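Cable bin, second revision

Posted Aug 13, 2025 by Teodoro Abella
Filed under: storage, small parts

The first version of the cable system lasted from the move to Urnham until July. It consisted of one drawer, 116 cables, and a bag of twist ties. Every retrieval began with lifting out the whole mass, because the ends had found each other. I kept a note of how often I bought a cable I already owned and stopped the note when it became repetitive.

The second version uses open plastic bins, one connector family per bin, on a shelf at elbow height. A lid adds a step, and any step between the hand and the bin means the cable ends up on the desk. The bins are the stacking kind with a thick upper rim, bought at the hardware store on Navarro. They were sold for screws. A bin of this type takes a coiled cable well enough if the coil is kept small and the ends are tucked under.

Labels go on the rim. I had them on the front face before, and with the bins at elbow height the front face is the part I don't see. The rim is what faces up when I reach in. The labels are white paper with a blue double border, from a school supplies pack, and I write on them with a black pen.
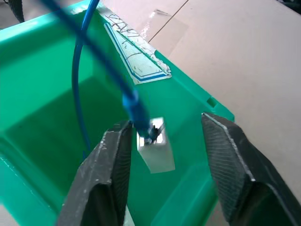

The label on the green bin is due for replacement. The lower edge is peeling and there are small tears, and the writing on top reads as a scribble unless you already know what it is supposed to say. Paper on a smooth plastic rim has a limited life when a hand brushes past it. Two fixes are under consideration:

Clear tape over the label, overlapping onto the plastic on all sides. Cheap, already in the house. The tape yellows eventually and has to be picked off with a fingernail.

Hadent film labels, which accept permanent marker. I have one sheet on trial on the battery bin. The ink holds. The corners are sharp and have started to lift on one side, so I will round them with scissors on the next sheet.

I do not print labels. The categories change too often. The bin that holds display cables today held sensor leads in July, and crossing out a word is quicker than waking up a label maker.

The work surface

Sorting takes place on the table by the window. I cover the tabletop with cardboard first, a large flattened sheet with a seam across it, closed with strips of clear packing tape. Small parts are easier to find on plain tan than on a dark or patterned top, and a connector dropped on cardboard doesn't bounce far. The seam runs side to side. Put it toward the far edge if you have a choice. Coiling happens near the front, and a cable drawn over a seam will catch on the lip sooner or later.

Tape strips should be pressed down from the middle outward. I used four on this seam. A continuous run of tape would be flatter, but the sheet has to fold in half to go behind the cupboard, and short strips are easier to slit and replace when the fold gives out.

The window is floor to ceiling, so daylight is good for most of the day. It also produces glare on the tape, which matters only when looking for something small and transparent. For those I sort in the evening under the lamp.

Procedure

Straighten the cable fully. Run it through the fingers once and feel for kinks, flat spots, and exposed shield. Anything with exposed shield goes in the discard box without discussion.

Check both connectors. Bent contacts and lint are the usual findings. A wooden toothpick removes lint.

Coil over-under if the cable is long, plain loops if it is short. Thin cables do not benefit from the more careful method.

Secure with a hook-and-loop tie, Vekeo brand, cut from the roll. The roll claims 2000 open-and-close cycles per tie. I have not tested this and do not intend to. Twist ties are retired, including the ones that came free with other things.

Place in the bin with one connector visible at the front. This last item was the largest improvement over the drawer. I identify a cable by its end, and if the end is at the bottom of the coil I have to take the coil out to read it.
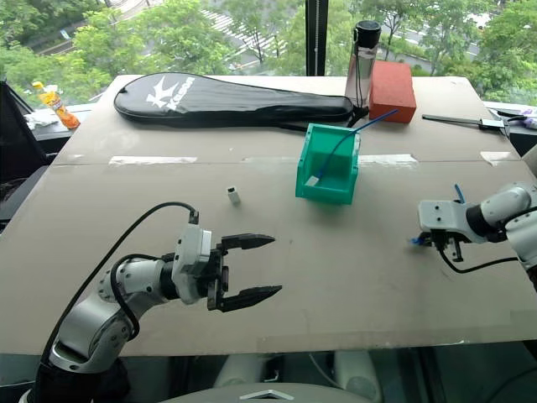
The green bin on the table, blue cable inside with its white connector at the front.

The blue cable is a good case for the front-connector rule. The jacket color tells me nothing, as I own several in nearly the same blue, but the white end is readable from standing height. It had not been coiled yet at this stage. The slack goes up over the back rim toward the red brick, and a stiff cable will do that every time it's dropped in loose. Coil first, bin second.

Loose small items get their own position to the left of the bin during sorting. The tiny white block standing on end there is the sort of part that disappears into a coil and comes out months later in a different category. Keeping these outside the bin until last has reduced losses. They then go into a screw-top jar.

The racket cover on the far edge belongs to the hall closet, second hook. It has been on the sorting table through most of this project. A racket cover is a poor cable container, for the record. I tried it for extension leads one winter. The narrow handle section swallows plugs, and the zipper does not like the corners.

Capacity

The shelf takes nine bins with finger clearance above each. I looked at a drawer cabinet with a rated load of 4000 grams per drawer, and cables would not come near that, but closed drawers bring back the original problem.

My current rule for duplicates is to keep two of any type and give away the rest. Power cords are exempt. The surplus goes in a paper bag by the door and leaves the house when the bag is full.

Still open

The rim has a small square notch toward one end. I would like to use it to hold a hanging tag in place of the glued label, which would end the peeling problem, but I haven't found a clip that fits. The first attempt was cut from a yogurt lid and was too thin. Something from the spare blind hardware may work.

Replacement labels for the other bins are cut and waiting under the pen cup. The adapters are not sorted.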